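Household cable handling (robotics)

Household cable handling is a group of chores in which a robot must plug in, unplug, route or coil the cords of home devices. It is often used to judge whether machines can do housework. Early attempts date from 1975, but most of them used stiff hoses fixed to a bench.

The difficulty comes from the cable itself. A cup keeps its shape when it is gripped, while a cord bends in a new way each time it is pulled, and one part of it may hide another. Connecting a phone charger also demands that the plug is turned correctly before it is pushed in. For this reason many setups have two arms, so that one can hold the device and the other can bring the cord.

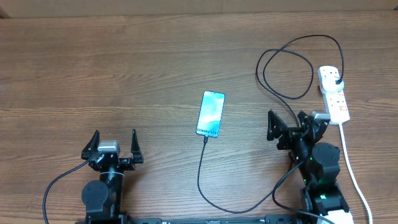
Two-armed setup with a phone on its charging cable and a white power strip.

In the Clestulstead trials, held in March, the Flovel system finished 4 of 22 unplugging tasks without help from a person. It coiled the cord neatly in 2 of them. The Cenbridge group uses a softer rule, called the Rawashdeh scale, which gives points also for partial work.

As of 22nd July, no system in either program is approved for use in homes without supervision. Work with wall sockets is left out of both programs for safety.

See also: Cable routing; Bimanual manipulation; Domestic robot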